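Chapter 8
Packaging and Its Costs

Key terms: primary packaging, secondary packaging, void fill, tare weight, dimensional weight, return rate

Aldo Ferraro sold dried herbs from a shop in Adugna before he sold them by mail. In the shop, a customer brought a jar to the counter and left with it in a paper bag. The bag cost him almost nothing, and he never entered it in his books as a separate item. When he began mailing orders, the jars needed padding, the padding needed a box, and the box needed tape and a label. By the end of August he was spending more on packing materials than on rent.

His case is a common one. Small businesses often set their prices before they know what it costs to get a product to the buyer in good condition. This chapter looks at those costs and at how they are recorded.

Packaging is usually divided into two levels. Primary packaging touches the product: the jar, the pouch, the wrapper. Secondary packaging holds one or more of these units together for handling and shipping. The same material can serve at either level. A plastic pouch is primary packaging when it holds loose tea and secondary packaging when it holds five wrapped bars of soap.

The two levels are treated differently in the accounts. Primary packaging is normally part of the cost of the product, and it stays in inventory until the product is sold. Secondary packaging used only for delivery is normally a selling expense. Chapter 5 explained why the difference matters when a business values its stock at the end of a period.

Weight and size also affect cost. Many carriers charge by dimensional weight, a figure worked out from the volume of the parcel. A light product in a large box can therefore cost as much to ship as a heavy one in a small box. Ferraro's first boxes were mostly void fill. When he moved to flat pouches for the loose herbs and kept the jars for shop customers, his shipping charge per order fell by 18 percent.

Flat pouches have drawbacks. They bend, they can split along a seam, and they protect fragile contents poorly. Yesenia Puma, whose firm Skulska sells ceramic tiles, tried padded pouches for single samples and went back to boxes after her return rate rose. We will work through her figures in Section 8.3.

Before reading on, choose a product you have received by mail and list each layer of packaging it came in. Mark each layer as primary or secondary. You will need the list for the first exercise.

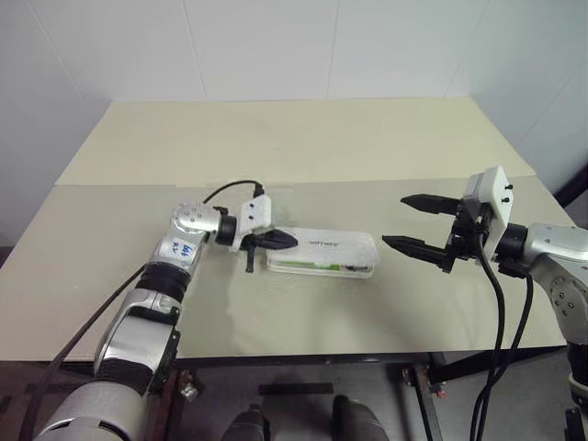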